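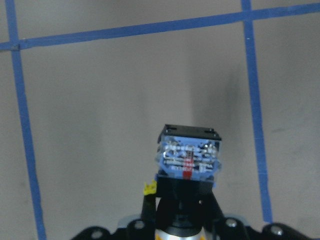 ## Moving the veggie patch, again

I've been reading up on square foot gardening (yes, at my age!) and I'm a convert. The old long rows at Dunmore were lovely to look at, but I'd lose the carrots among the weeds every March.

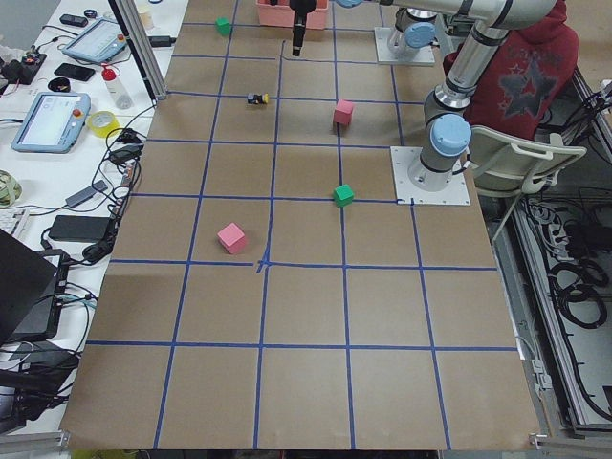
## What's going in

Garlic, broad beans and far too much silverbeet, my favourite, one crop to a square with the tall ones along the south side so they don't shade their neighbours. I've ordered 2 bags of compost and will no doubt need more.

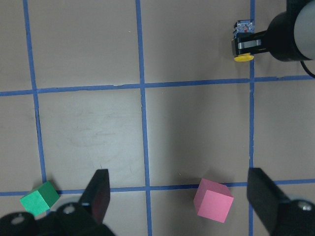 Rowena Sison reckons I should leave the garlic another week, as her soil is still sodden.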